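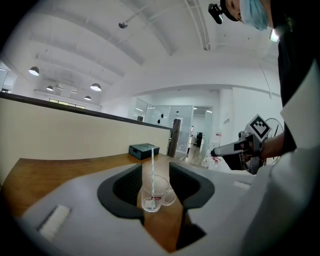
Good afternoon, and welcome to the Mornimstead open day. My name is Taner Aydoğan, and I am responsible for the demonstration programme at Garnow. Over the next quarter of an hour I will explain what you are going to see at the tables, how the afternoon is organised, and what we would ask of you as guests. Our subject is table service: the lifting, moving and setting down of the things people eat and drink from. The screen shows a typical arrangement, with a glass mug on a wooden table, a striped straw standing well above the rim, and a gripper with dark finger pads in front of it. A second gripper is held in the hand of a colleague on the right. Please keep that mug in mind, as I shall return to it.

[Pause. Check that the back rows can hear.]

Garnow began this work with Juntunen, who supply the finger pads and advise us on wear. The present programme has 19 tasks. Each is written on a single sheet, which states what is to be moved, where it starts and where it should finish. The sheets are displayed beside the tables and you are welcome to read them. They are working papers, and some carry corrections in pencil.

A word on why we chose clear glass. Glass is difficult for a camera. The edge of a mug can disappear against a pale background, and light coming through it may be taken for part of the table. A straw adds a further difficulty: it is light, it leans, and it moves when the mug is touched. A person deals with all of this without thinking. A machine has to be given many instances of it being done properly, by hand, with a tool shaped like its own.

[Next slide: the Grallico task list.]

Grallico is our name for the collection of recorded tasks. It holds 228 sessions at present, made by members of staff and by visitors to earlier open days. Every session is checked by a second person before it is accepted. Those that fail the check are kept separately, with a note of the reason, and we consult them often when a task sheet has to be rewritten.

I turn to the demonstration itself. It lasts 42 minutes and will be given twice, with a short interval between. At the first table, a member of staff will carry out three tasks by hand with the gripper. At the second, the same tasks will be attempted by the arm. You should expect the arm to be slower. You should also expect it to miss from time to time, and my colleagues have been asked to let it miss and to explain what went wrong.

[If asked about cost: refer to the printed sheet. Do not give a figure from memory.]

Guests who wish to try a hand gripper may put their names down at the desk. There are 54 places. Please remove loose bracelets and watches before you begin, and follow the instructions of the member of staff at your table. Children are welcome to take part with an adult beside them.

Please do not step across the yellow tape at the second table while the arm is switched on. Photographs are permitted, without flash.

Questions may be put to any member of the team during the interval. Longer enquiries, including requests from schools for a separate visit, should be left in writing at the desk, and we will reply by the end of December.

[Hand over to the first table. Lights up.]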